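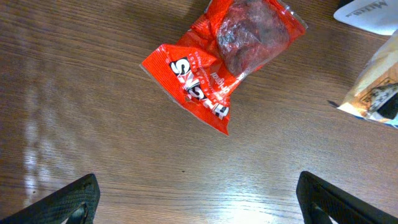

Jaxon Ouellet在我上一篇底下留言说,他试了两节课就放弃了互动课件,学生点来点去,最后记住的是按钮在哪儿。

我的情况和他有点像,所以把这学期用Grilusell做课件的过程写一写。这是个在线出题插件,可以把选择题、填空题和一小段录音嵌进幻灯片,学生在家用手机也能做。学校一月开的账号,培训只有一个下午,讲到导出成绩那一步就下课了。

第一份课件是初二的《密度》,一共30页,我照着原来的幻灯片加题,几乎每页都加。做到晚上11点多,第二天用的时候发现加载很慢,后排几个学生一直在转圈。后来删掉一大半,只留4道题,放在讲完公式和做完例题之后,课就顺了。

录音也改过。开始是照着稿子念,一段大约800字,自己听都嫌长。现在每段只讲一个问题,讲错了就重录,不剪。

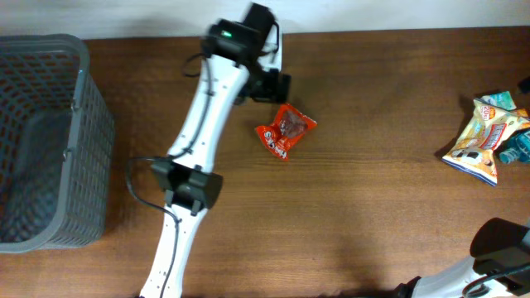 有位读者问,学生在家随便点一遍也算完成,这种数据有什么用。我觉得单看完成率确实没什么用。我们班第一次作业的完成率是88%,看着不错,可换算单位那道题错了一多半,有几个人停留的时间连读题都不够。后来我把这道题改成填空,要写出过程,交的人少了一些,但第二天上课知道该讲哪里。

另外有两个小毛病。一是公式里的上下标,从幻灯片导进去以后会变成普通数字,得一个个改回来,立方厘米的那个3我改了不下十几处。二是成绩表按提交时间排,不按学号,每次都要自己重新排一遍。给客服写过信,回复说已经记录,到现在还没改。

下学期打算接着用,只用在预习和单元复习上,新课还是板书。浮力那一章想先做两份,做好了把题目贴上来,同年级的老师需要可以直接拿去改。
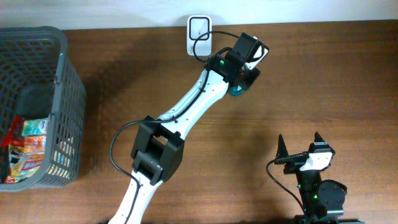 桌上的机械臂

隔壁组的老师用的是另一个平台,听说可以按学号排,等借到账号试过再写。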